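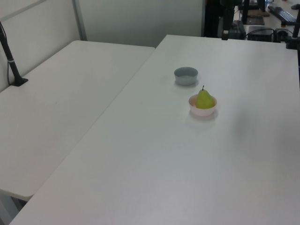
## Maduración de peras en casa: notas de octubre

La pera europea no madura bien en el árbol. Se cosecha fisiológicamente madura pero dura, y si se deja en la rama el corazón se ablanda antes que la pulpa. De ahí que casi toda la fruta que llega a la tienda necesite unos días de espera.

Este otoño he llevado un registro con 13 piezas de Conference, compradas en el mismo puesto. Guardé 10 en el cajón inferior del frigorífico y dejé las 3 restantes directamente en la cocina, como control.

## Frío previo

Muchas variedades de invierno requieren un periodo de frío para producir etileno de manera uniforme. La Conference tolera periodos cortos; la Anjou pide bastante más. Sin ese paso, la piel amarillea y la pulpa queda gomosa. Dos de las tres piezas de control acabaron así.

El cajón debe estar entre 0 y 4 °C, con humedad alta. El mío marca 4 en la parte delantera y algo menos al fondo — conviene medirlo con un termómetro suelto y no fiarse del mando.

## Temperatura ambiente

Al sacarlas, las coloco en una sola capa, sin tocarse, entre 18 y 21 °C. Por encima de 25 la maduración se vuelve irregular. La bolsa de papel acelera el proceso porque retiene el etileno; la de plástico retiene también el agua y favorece el moho. Anneli Koskela me escribió para recomendar un plátano dentro de la bolsa. Lo probé con dos piezas y adelanté un día, con algo de olor a plátano en la piel.

## Punto de consumo

El color sirve de poco en la Conference, que puede seguir verde estando lista. Presiono con el pulgar junto al pedúnculo: si cede, se come ese día o vuelve al frío, donde aguanta dos o tres más. Si cede el vientre, ya va tarde y la destino a compota.

Queda pendiente repetirlo con Anjou, con tres semanas de frío y el mismo cajón.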